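Plendham Cell: Set-up and Care Notes (README)

Konside, Plendham site
Maintained by: Agata Sanna and Leonardo Zanetti
Last revised: June

Purpose of this file

This file sets out how the two-arm table cell at Plendham is prepared, checked and looked after. It is kept with the recordings so that anyone using them knows the state in which the cell was run. It does not cover model training or the file format, both of which are described in FORMAT.txt.

Scope

The recordings consist of 400 episodes of single-object pick and place. Of these, 226 were made before the gripper fingers on the left arm were changed and the remainder afterwards. Episode numbers are not continuous. The highest number in use is 897, as rejected runs keep their numbers and are not reissued.

Naming of the arms

"Left" and "right" always refer to the robot's own left and right. From the fixed camera the right arm appears on the left of the picture. Fault reports must use the robot's sides. Reports that do not will be returned to the sender.

Starting the cell

1. Clear the table of tools and loose fixings.
2. Confirm that the red button on each arm base is released.
3. Switch on the supply and wait for both bases to finish starting.
4. Move each arm to its home position at low speed, right arm first.
5. Open and close both grippers twice with nothing between the fingers.
6. Place the bin and run the short check described below.

Short check

The operator places one object on the table and runs the check program. The left arm closes on the object and lifts it while the right arm holds its position over the bin. The check is repeated with the bin moved to the other side. Both results are entered in the log before any episode is recorded.

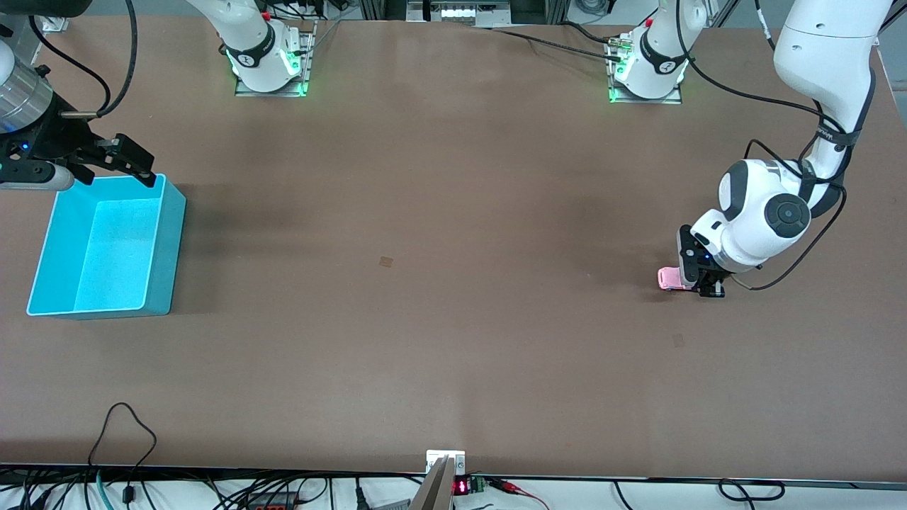 Figure 1. Fixed camera view of the cell, with a pink object held in the left gripper and the cyan bin on the robot's right.

Routine care

Cables strapped to the arms are to be inspected every 100 episodes. The loops at the wrist need enough slack for a full turn of the last joint. Straps are replaced when they have slipped and are not to be tightened over the old position.

Gripper fingers are cleaned with a dry cloth at the end of each shift. The tabletop is wiped at the same time. Solvents are not permitted on either.

The bolts on the base mounting plates are checked monthly by Sveva Galli. If a base has been moved, the camera calibration is void and must be repeated in full.

Known limitations

The camera position was adjusted once, between the two groups of episodes. Users comparing the groups should load the matching calibration file for each.

Contact

Questions about the cell: Agata Sanna. Questions about the recordings: Lino Bortolotti.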